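Equipment Review: Trustotik Two-Arm Folding Cell
Workplace Services, Odukoya, December 2020

The Trustotik cell was placed in our packing department to take over part of the folding of soft goods. The review considers the equipment itself and its effect on the four employees who previously did this work by hand.

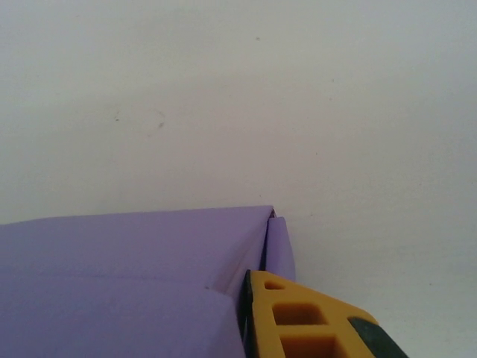

Gripper finger with black rubber strip against a folded purple item.

The rubber on the fingers is well chosen. Staff reported no marks on finished goods, and a worn strip can be replaced in five minutes. Thin items remain difficult, and the manual offers little help with them.
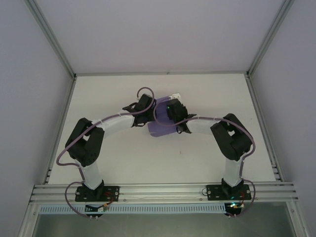

Two employees now load and inspect, while the others have moved to order checking. Fadwa Ghoneim, shift lead, reports less wrist strain but notes that the pace of the day is now set by the machine - a concern raised by several of her colleagues. Breaks should be scheduled accordingly.

Training was adequate, although the second session came too late. The cell is recommended for continued use, with job rotation to be reviewed in January.

Rating: 4 out of 5
Reviewed by Huia Mudgway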